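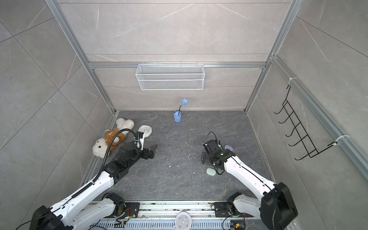 3.2 걸이형 수납과 바닥 위 물건의 배치

그림 2. 정리 전 배치. 가로 프레임에 흰색 철망 바구니가, 오른쪽 벽에 검은색 걸이가 설치되어 있다.

본 절에서는 벽면 수납이 갖추어진 좁은 공간에서 소품이 바닥에 남는 문제를 다룬다. 선행 조사(Gesthorpe 주거 조사, 8월 실시)에 참여한 22가구 대부분은 걸이나 바구니를 설치한 뒤에도 일부 물건을 바닥에 그대로 두었다고 답하였다. 응답자들이 자주 든 이유는 물건의 형태가 수납 도구와 맞지 않는다는 것이었다. 인형처럼 모양이 일정하지 않은 물건, 시계처럼 납작하고 둥근 물건, 꽃병처럼 세워 두어야 하는 물건이 여기에 해당한다.

그림 2의 배치는 이 세 유형을 모두 포함한다. 곰 인형은 뒤쪽 왼편 구석에 옆으로 누워 있고, 그 오른쪽에 흰색 둥근 벽시계가 바닥에 놓여 있다. 파란 조화 한 송이를 꽂은 작은 꽃병은 뒷벽 가까이에 서 있다. 철망 바구니는 비어 있으며, 오른쪽 걸이에는 바깥으로 굽은 고리가 다섯 개 있다.

Kubíček의 분류(Zdislava Kubíček, Vrabec 보고서)에 따르면 수납 도구는 담는 것과 거는 것의 2종으로 나뉜다. 담는 도구는 물건의 모양을 크게 가리지 않지만 깊이와 폭의 제약을 받는다. 거는 도구는 자리를 적게 차지하나 끈이나 구멍이 없는 물건에는 쓰기 어렵다. 이 기준을 적용하면 곰 인형은 바구니에 배정된다. 벽시계는 뒷면에 걸이 구멍이 있을 때에만 고리에 배정하고, 구멍이 없으면 바구니에 눕혀 넣는 것으로 하였다.

꽃병의 배정은 평가자 사이에서 의견이 갈렸다. 평가자 3명 중 2명은 바닥에 그대로 두는 편이 낫다고 보았고, 나머지 한 명은 바구니 안쪽에 세우는 안을 택하였다. 철망 바닥은 격자 간격에 따라 밑면이 작은 물건이 기울 수 있으므로, 이후의 분석에서는 꽃병을 장식품으로 분류하고 수납 대상에서 제외하였다. 다만 위치는 고정하지 않고 뒷벽을 따라 좌우로 옮기는 것을 허용하였다.

배정 순서도 함께 정하였다. 부피가 큰 물건을 먼저 바구니에 넣고 남은 폭에 납작한 물건을 넣는다. Berkine 배치안에서는 순서를 반대로 두었으나, 이 경우 인형을 넣을 때 먼저 넣은 물건이 눌리거나 밀린다는 지적이 있었다. 바구니의 높이는 사용자의 어깨 높이를 넘지 않는 것을 전제로 하며, 더 높은 위치에 대해서는 3.4절에서 따로 논의한다.

이 사이트는 이용 환경 개선을 위해 쿠키를 사용합니다. 계속 이용하시면 쿠키 사용에 동의하는 것으로 간주됩니다. [동의] [설정 변경]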